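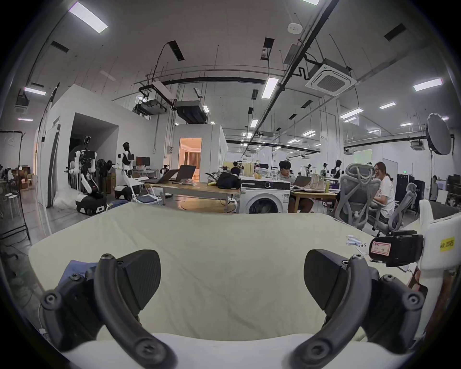
No. 157

Can a machine do the laundry yet?

Posted in June by Uliana Derkach
Filed under: robots, housework

My sister asked me again when she can buy a robot that folds the laundry. She has asked me this every summer since I started writing here, and my answer has moved a little, so I am putting it in a post and will send her the link.

The short answer is no, not one I would tell her to buy.

The longer answer depends on which part of the laundry you mean. Washing has been done by machine for a very long time. You can see a front loader in the photo, out in the middle of the lab with a plastic bag on top of it, and it is the one machine in the room my sister already knows how to use. Drying is the same story. What is left is everything before and after: picking things up off the floor, sorting them, getting them into the drum, getting them out again, folding, putting away. All of that is handling cloth, and cloth is hard.

Look at the big cream cloth at the front. It is wrinkled and it hangs over the near edge of whatever it is lying on. You or I would find two corners without thinking, give it a shake and fold it in half. A program has to decide which part of that heap is a corner and which is only a crease that looks like one. Then it has to pinch one layer and leave the layer under it alone. Then the cloth changes shape as soon as it is lifted, and the deciding starts over.

The tool with the two black fingers is a hand-held gripper. A person holds it and does the chore with it, the camera on it records, and the recordings are used to teach a robot arm the same motions. I like this way of working because you don't need the robot there to collect the practice. You need a person, a pile of cloth and patience. The weak point is that a person with two stiff fingers still has a person's eyes and judgment, and only part of that gets into the recording.

I tried a gripper of this general type last year when Vivek Garg let me have a go at his workshop. I was given a stack of small towels. It took me 20 minutes to fold 8 of them and two were bad enough that I did them over. My wrist hurt the next morning. I fold a towel by hand in a few seconds, so that gives you some idea of what the fingers are costing you.

People always ask about humanoids. There are two white ones in the photo, at the left in front of the white room, one of them on a stand. I have nothing against them. For laundry, though, I don't think the legs matter much. A wheeled base with a pair of arms would get around my apartment fine, apart from the step into the bathroom. The hands are what I would spend the money on.

Shop floors are further along. Feng-yi Kan works at Brodus, where they pack flat boxed parts, and she told me the arm on her line runs most of a shift without anyone touching it. The boxes are all one size and they arrive facing the same way. When they tried it on soft bags it dropped so many that they went back to doing those by hand. That matches what I have heard elsewhere. Stiff things in a known place, yes. Soft things in a heap, not yet.

So, for my sister: keep the basket. If I had to guess I would say towels first, then T-shirts, and fitted sheets a long way after that. I can't fold a fitted sheet either.

Next time I want to write about dishwashers, and about why loading one is easier than unloading it into the cupboards. Hnat Panasiuk wrote in to say I have that backwards, and I'd like to test it in my own kitchen first.

2 comments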